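Section 6: Setting up your Kileo dough proofer for the first time

Welcome to the part of the guide where you get to bake something. If you have already unpacked the Kileo and fitted the feet (see Section 5), you are nearly there, and the rest is mostly a matter of patience. We suggest reading this section all the way through once with a cup of tea before you plug anything in, as some of the steps make more sense when you know what comes after them.

Before you start

You will need the proofer cabinet, the wire rack, the water tray, and a bowl that leaves a bit of space on every side once it is on the rack. A clean tea towel is handy too.

CAUTION: Do not stand the Kileo on a hob, even one that is switched off, and keep it well away from the edge of the worktop. The cabinet is light and the door swings wider than you might expect.

6.1 First warm-up

1. Wipe the inside of the cabinet with a damp cloth and let it dry with the door open.
2. Slide the wire rack onto the lower runners. The curved edge goes to the back.
3. Plug in and press the round button once. The light will blink amber while the cabinet warms.
4. Close the door and leave it empty for 30 minutes. You may notice a faint smell the first time, a little like a new kettle, and this fades after a use or two.
5. When the light turns steady green, the cabinet is at its standard setting and ready for dough.

Note: In a cold kitchen (we are thinking of January, and of those lovely old houses with stone floors) the light can stay amber for quite a while longer. Please don't be tempted to turn the dial up to hurry it along. The Kileo will get there in its own time, and your dough will be all the better for a gentle start.

6.2 Adding the water tray

1. Pour cold tap water into the tray up to the lower line. Bottled or filtered water is fine as well.
2. Set the tray on the floor of the cabinet, under the rack and never on top of it.
3. Empty the tray after every bake and dry it with your tea towel — water left standing will leave a chalky ring.

6.3 Choosing and placing your bowl

Glass, glazed pottery, steel and most plastics are all happy in the Kileo, so do use whichever bowl you are fond of. A rounded inside makes it much easier to turn the dough out afterwards. Have your bowl ready on a clear bit of table before you begin mixing, with the sides lightly oiled. 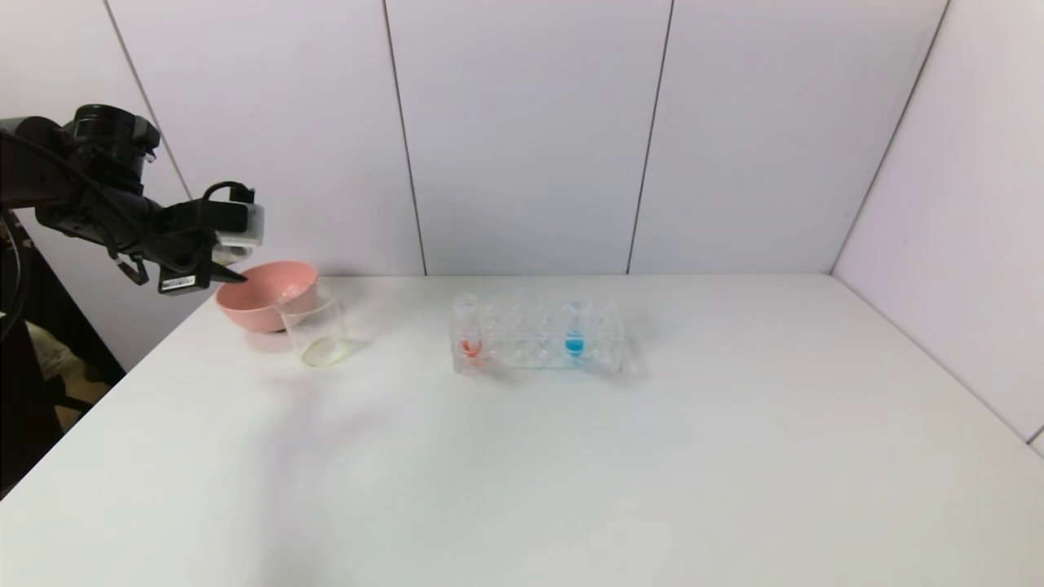
A plain, round bowl with a smooth finish.

1. Shape the dough into a loose ball and drop it in, seam side down.
2. Cover with a lid or a damp cloth, keeping the ends of the cloth tucked in so they don't trail in the tray.
3. Place the bowl in the middle of the rack and shut the door until it clicks.
4. Look in after around 8 hours for an overnight loaf made with very little yeast, or much sooner for ordinary white dough. Your recipe is the best guide here.

CAUTION: Lift the bowl out with both hands. The rack stays warm for a short time after the cabinet is switched off.

If the light blinks red at any point, unplug the Kileo, let it cool with the door open and turn to Section 8, where the Fostmont service desk details are also listed.

Guide last revised 13/08/2026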